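Section 3: Setting up the kitchen wagon

Read Section 2 first (leveling and brakes). If the wagon isn't level the drawers won't latch and you'll be back here anyway.

What you need
Tape measure
Flat-head screwdriver
Damp cloth, dry cloth
The key ring (green tag)
Second person for step 4

3.1 Before you open anything

1. Brakes on, both sides. Check again.
2. Unlock the side hatch with the small key. Large key is the tow bar, don't force it.
3. Prop the hatch with the steel rod. Rod goes in the rear hole. Front hole is for the awning.
4. Slide the counter out to the full 36 inches. Two people. Hands on the front lip, never underneath.
5. Drop the counter legs. Pins all the way through.

CAUTION: Counter will hold pots and pans. Will not hold a person. No sitting.

NOTE: Older Gostell wagons have a folding counter instead of a sliding one. Skip step 4 and go to the yellow sheet inside the hatch.

3.2 Drawer fronts and hooks

They work loose in transit. Every trip. Go round them before you load anything.

1. Empty the top drawer completely, also the tray.
2. Tighten the screws on the drawer front. Snug, not hard. The board strips.
3. Same for the lower drawer.
4. Towel rail: one screw each end.
5. Open and shut each drawer a few times. Should latch with a click.

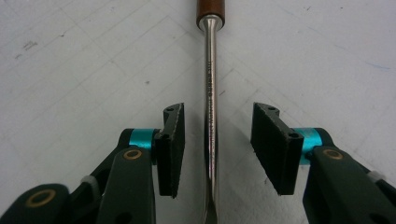

Screws on the Sowerby fittings are all slotted, old pattern, and the heads chew up fast if the blade is too narrow. Cross-head ones have been creeping in as replacements, please stop. If you find one, swap it out from the bag of spares in the lower drawer and tell Junaid Memon so he can top up the bag. Use a plain flat-head, the sort with a reddish-brown handle, and keep the blade square in the slot. Don't use a kitchen knife. Put the screwdriver back in the tool pouch when your done, not the cutlery tray.

NOTE: If a screw spins and won't bite, leave it and tape the drawer shut. Mark it on the fault card.

3.3 Water

1. Close the drain tap under the sink. Quarter turn, handle crosswise.
2. Fill the fresh tank from the outside filler. Stop when the gauge reads 3.
3. Open the sink tap and run it till it stops spitting.
4. Catch the first water in the bucket and throw it out.
5. Look under the sink with a flashlight. Any drip, close the tank valve and see Section 7.

CAUTION: Gray tank and fresh tank caps look the same. Fresh is the one with blue tape. Don't mix up the hoses either.

3.4 Power

1. Main switch OFF.
2. Connect the hook-up cable at the wagon end first, then the post.
3. Main switch ON. Green lamp.
4. Plug in the fridge. Nothing else for ten minutes.
5. Countertop appliances go on the right-hand outlet only. Limit is 600 watts. So no electric kettle, use the stove.

If the breaker trips, unplug everything, wait a minute, reset. Trips again, stop and call Humaira Ghumman at the Clundilby yard. Number is inside the hatch.

3.5 Gas stove

1. Open the vent in the roof. Must be open the whole time you cook.
2. Open the bottle valve one full turn.
3. Push and hold the knob, light the burner, keep holding for a slow count of ten.
4. Blue flame is right. Yellow flame, turn off and check the burner cap is seated.
5. Smell gas with everything off? Close the bottle, open all the doors, get out.

WARNING: Never leave a lit burner while the wagon is being moved. Not even a few feet.

3.6 Cooking tools

Last job, once the counter is wiped down and dry. Wash everything that's been in storage.

1. Knives in the rack, blades in. Lid on.
2. Cutting boards upright behind the sink.
3. Stand the utensil stand at the back of the counter, well clear of the burners. Base flat.
4. Hang the long-handled stuff. Spread the wieght round the hooks, don't load one side.
5. Cups on the shelf, retaining bar down.
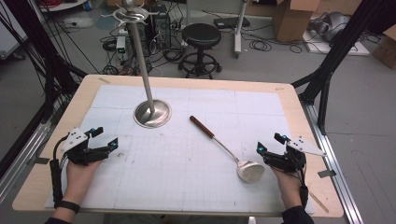
Fig. 2. Ladle and utensil stand, ladle not on the hooks.

Wood handles: hand wash, towel dry, no soaking. Rub with a little oil in March when the wagons come out, and again if they look chalky.

NOTE: The Proseo pan set has detachable handles. They live in the cloth bag and get lost constantly. Count them out, count them in.

3.7 Quick check before first use

Brakes on
Counter legs pinned
Drain tap closed
Green lamp lit
Roof vent open
Fault card filled in, even if it's just the date
Cleaning deposit slip ($100) signed and left in the hatch pocket

Wagons due back Wednesday get packed down in reverse order, tools first, counter last. Tanks drained before it leaves the pitch. See Section 4.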